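Inside the Elmont Open Day: Simulation First, Hardware Second

March 2024

Visitors to the Elmont automation lab's open day spent the first part of the morning in front of a monitor. The physical arm in the next room stayed parked until the second session. Nuno Cordeiro, who runs the simulation group, set the order of the program himself and defends it.

"If we start with the hardware, people watch the hardware," he said. "They don't ask what the task definition is, what the reset conditions are, or how we decide that a run counts. On the monitor they have nothing to do except ask."

Cordeiro came to Elmont from Dirnton, where he wrote collision checking code for packaging lines. His co-host for the day was Aslı Türkmen, an integration engineer at Değirmenci, the company that supplied the workcell for the second session. The two have worked together on a tabletop handling project called Hesier, and most of the day's material came from it.

The task

Hesier deals with small, light parts on a flat surface. The arm is given a start layout and a target layout and has to get from one to the other without disturbing anything that is already in place. Cordeiro described it as a dull problem with a large number of ways to fail.

"A block is easy. You have two parallel faces and some height. A thin rod lying flat is a different matter, because the finger tips have to come down almost to the table surface, and any error in table height goes straight into the contact force. A card is worse again. There is no height to speak of."

The simulated room was built by hand over a period of weeks. Türkmen said she had argued at first for a bare table on a gray plane, which loads faster and is simpler to maintain. Her objection was overruled after early tests of the vision model.

"It had learned that anything that wasn't table color was a part," she said. "Then you put a wall behind it with a board on it, and it starts reporting parts on the wall. So now there is a room, with furniture, and the room changes. I still think we have more furniture than we need."

Wall color, lighting angle and the position of loose items are all varied between runs. The robot model and the table dimensions are held fixed. Cordeiro said that shadows took more effort than any other element, as the first version of the renderer produced edges much harder than those in the real cell.

"A hard shadow next to a thin part looks like another thin part. We softened them and the false detections dropped. They did not go away."

The layout used for the demonstration had the arm at the far side of the table, with a small tan block standing near the gripper. A flat printed area in red, whitish gray and a dark tone sat in front of the block, followed by a thin brownish-orange rod or strip. A cream-white square lay off to the right by itself.

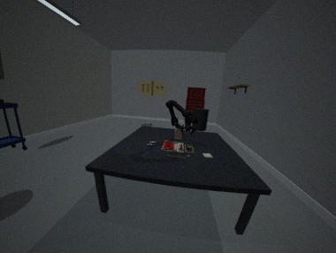 Running the demonstration

The morning session consisted of 62 runs, started from a script and left alone. Cordeiro kept the log open in a second window and read out the failures as they were recorded. Seven runs were rejected by the checker. He went through each of them with the audience, and this took longer than the runs themselves.

Two of the seven were planning timeouts, in which the software found no path in the time allowed and stopped before the arm moved. The others were contact events outside the permitted range. Cordeiro was asked whether the timeouts should be counted as failures at all.

"We count them. On a line, an arm that doesn't move is a stopped line. The customer is not interested in whether it stopped safely or stopped because it was confused. He wants to know when it will start."

A visitor from a contract assembly shop asked how closely the simulated contact forces matched measured ones. Türkmen took the question. For rigid parts with flat faces, she said, the agreement is good enough to tune grip settings before commissioning. For thin or flexible parts it is not, and her team does not use simulated force values for those.

"We use the simulation to find out whether the arm can reach, whether it can approach from that side, whether the wrist hits anything on the way. Those are geometry questions and the answers carry over. Friction on a paper card is another kind of question. I measure that."

On the hardware

The second session moved to the workcell. Groups were kept small by the size of the safety enclosure, and Türkmen ran the same short sequence for each one at reduced speed. She used the teach pendant to halt the arm partway through the approach and point out the clearance under the wrist.

She also demonstrated the table calibration, a step that she said is skipped more often than any other. The arm touches off at several positions and the software fits a plane through the readings. The result is compared with the stored value, and the cell will not start if the difference exceeds the limit.

"People lean on tables," she said. "They put a toolbox on one corner. Then they call me and say the gripper is pressing too hard on the left side."

Asked what she would change about the project, Türkmen named the file formats. Layouts are defined in one format for the simulator and another for the cell controller, and the conversion script between them has been patched by several people. Cordeiro agreed and said that a single format is planned, though he declined to give a date.

His own list was longer. He wants better material models for printed card, a checker that can tell a nudged part from a badly placed one, and more variation in the height of the table, which is currently fixed. The last of these is under test. Results so far, he said, are worse than with the fixed table, as he had expected for a first attempt.

The lab plans to post the layouts from the open day on its project page, together with the run log and the list of rejected runs.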